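Forum > Kids & Family TV > Animation News > Tivar reboot: first look and cast

Reading time: 3 min

**marlowe_k**
March 28, 2022
So Brutodex finally put out the first look for the Tivar series. CG, preschool, 30 episodes, 11 minutes or so each. Gerasimos Christodoulou is back as the voice of the old lighthouse keeper. That part I'm happy about. The rest... not sure. Why preschool? The movies were for everybody. My dad liked them more than I did.

**pepperjack**
Because preschool sells. Toys, lunchboxes, pajamas. Did you see who's co-producing? Suvach. They don't do anything older than six.

**Ondine**
Don't agree. Suvach did the otter show and that was lovely, slow, no yelling. My two watched it till the songs drove me out of the room. Give it a chance, its one still and a press release.

**pepperjack**
The otter show was ten years ago and half that crew left. Different company now basically

**marlowe_k**
The still bothers me a bit tbh. Tivar's fur looks like plastic. In the movies you could see it move in the wind – that was half the charm. And the scarf is the wrong green??

**tollgate**
First look stills are never final lighting. I worked in post for a while (not on this, before anyone asks). They grab whatever shot is furthest along. Fur gets turned way down on a TV budget though, thats true. You won't get movie fur.

**Ondine**
My four year old will not notice the fur

**marlowe_k**
I will notice the fur

**tollgate**
Bigger question for me is who's writing. Release says "from the team behind" and then no names. Dimitriou wrote both movies, and the jokes were all in the dialogue. If she's only getting a "based on characters by" credit then I'm out.

**pepperjack**
Dimitriou is exec producer according to the trade piece from February. Could mean anything. Could mean she reads the scripts, could mean a check in the mail

**Ondine**
Or could mean she's in the room every day. You always go for the worst one.

**pepperjack**
I've been right more than 100 times on this board lol

**marlowe_k**
Where's it airing, did I miss that? "Global deal" but no channel listed for the US. Last time we waited forever for the second movie and it showed up on some service I'd never heard of.

**tollgate**
No US partner yet. They'll announce in the fall I guess. Pickups in Europe first, same as the movies.

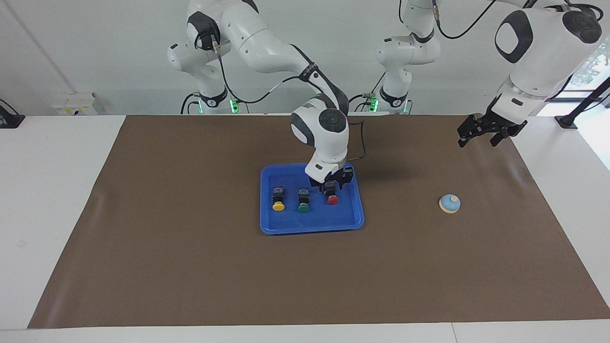
**Halvard** says the US deal is already signed and they're only holding the name back for the trailer. Heard it from a cousin in licensing, so take it or leave it.

**pepperjack**
A cousin in licensing. ok

**Ondine**
Fine by me if it's somewhere I already pay for. Not signing up for another one.

**marlowe_k**
Same. Will update the first post when there's a trailer. Please keep movie spoilers in tags, some people here havent seen the second one – looking at you pepper

**pepperjack**
it came out in 2000 and whatever, they've had time

Recent threads
- Otter show rewatch, season 1
- Best voice casting in a kids' movie?
- Dimitriou interview (audio only)
- Brutodex spring lineup
- Shows your kids outgrew and you didn't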